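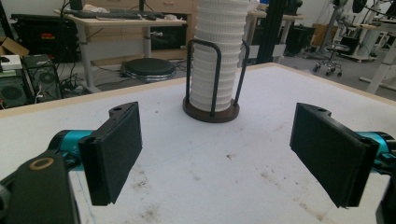 A dining room with two kinds of light

Mahsa Zarei has been planning rooms for other people for nine years, and most of her work is in apartments where the dining room is also the passage to the kitchen. I met her in the studio of Vedska, the small interior practice where she is a partner, to speak about one thing only: how to light the place where a family eats.

She does not like to begin with the lamp. "People come to me with a picture of a pendant they have already fallen in love with," she says. "I ask them to put the picture away for one hour. First we speak about who sits where, and at what time of the day."

In the Dehghan apartment, which she finished last July, the parents ate late and the two children ate early, often with school books open beside the plate. One lamp in the middle of the ceiling had served everybody and pleased none of them. Zarei lowered the main pendant and gave it a wide linen shade, then put a pair of wall lights on a separate switch near the window.

"The mother told me she uses the wall lights more than the pendant," she says. "I was a little offended, I had spent weeks on that shade. But she is right, on a winter morning they are enough."

I asked her how low a pendant should hang, as this is the question that readers send to us most often. She was careful with her answer. For a table of usual height and a ceiling that is not too high, she starts with the bottom of the shade some 30 inches above the surface. Then she asks the tallest person in the house to sit down and look across at the others. If he must bend his head to see a face, the lamp goes up.

"Do not cut the cable on the first day," she adds. "Tie it up, live with it, and cut it after two weeks. My electrician does not love this advice."

Her second project that I wanted to hear about was the house of the Jono family in Vokach. The room there is long and dark, with one window that looks to a neighbor's wall. The table is 48 inches wide, and a single round shade over it looked lost. She chose 4 small glass pendants in a row, hung at the same height. The clients had asked for different heights, as they had seen in a restaurant.

"In a restaurant you sit for one evening and it is charming," she says. "At home you will look at it for ten years, and there will always be one lamp that you want to move."

The walls she painted a warm clay color, against the wish of the husband, who wanted white in order to make the room bigger. In her experience white paint in a room without sun becomes gray by three in the afternoon. They agreed on a sample board, and the board stood against the wall for a month before he said yes.

About bulbs she speaks with more patience than I have. She asks for warm white, the same in every lamp of the room, and a dimmer if the budget allows it. "If there is money for a better shade or for a dimmer, take the dimmer. The shade you can change later."

At the moment she is working on a kitchen with a breakfast corner, where the clients want no ceiling lamp at all. She has not yet decided if she agrees with them. When I left, she was on the telephone with the electrician, asking him again to leave the cable long.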